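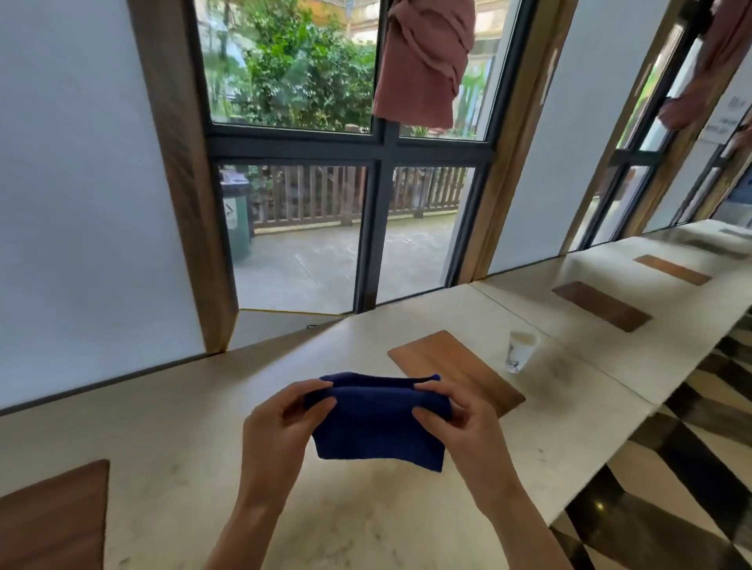 I'll say up front that I don't believe in home robots that fold laundry, and I'm building one anyway. Or helping. Enda Breathnach is building one, in the shared workshop on Corrigan Street, and I hold things and complain.

The robot is called Graris, which was the least bad name on the list. So far it's two secondhand arms on a plywood post, a laptop, and a power supply that hums when it gets warm. The goal is modest: pick up a cloth, fold it in half, fold it again, put it down. We chose microfiber because Enda read somewhere that it was easy. Whoever wrote that has never tried to get a two-finger gripper to take one layer and leave the other.

The plan for May was to stop writing rules and start collecting demonstrations. You do the job yourself, over and over, with a camera at head height, and the software is supposed to work out what matters. Enda wanted 80 clean ones before training anything. I thought that was a lot of folding for a machine that had dropped the same cloth all winter, but I did my share. After 30 my shoulders hurt and I had opinions about corners.

My main opinion is that the corners are most of the problem. When I fold a cloth I pinch it by a corner and let the bottom edge hang, and gravity does half the work. I don't think about it. The robot doesn't get any of that for free. It has to find the corner in a picture, and a navy cloth folded over on itself is a dark lump with a soft edge and no obvious place to grab. Maeve Buckley suggested sewing a bright tag on each corner. It would probably work, and it would also mean we had built a robot that folds cloths with tags on them. Enda liked it. I'm still against it.

Then there's the background. I kept asking why we'd want wooden placemats, a paper cup and marble veining behind the cloth when the robot lives at a bare bench. Enda says variety helps. Maybe! I've heard "variety helps" used to excuse every mess in this project, including the wiring.

First training run took most of a night on Declan Doherty's old gaming machine. We gave the result 60 tries at the bench the next morning. It managed a first fold on 8 of them, if you're generous about what a fold is, and I was told to be generous. The second fold it didn't manage at all. Its favorite move was to grip the cloth perfectly well, lift it, and then wait there as if someone else was going to take over.

Enda calls this a good baseline. He's now pricing softer fingertips, and I've agreed to try a version made from silicone oven mitts before he spends any more money. If anyone reading has cast their own gripper pads at home, I'd like to know what you used and how long they lasted before they tore.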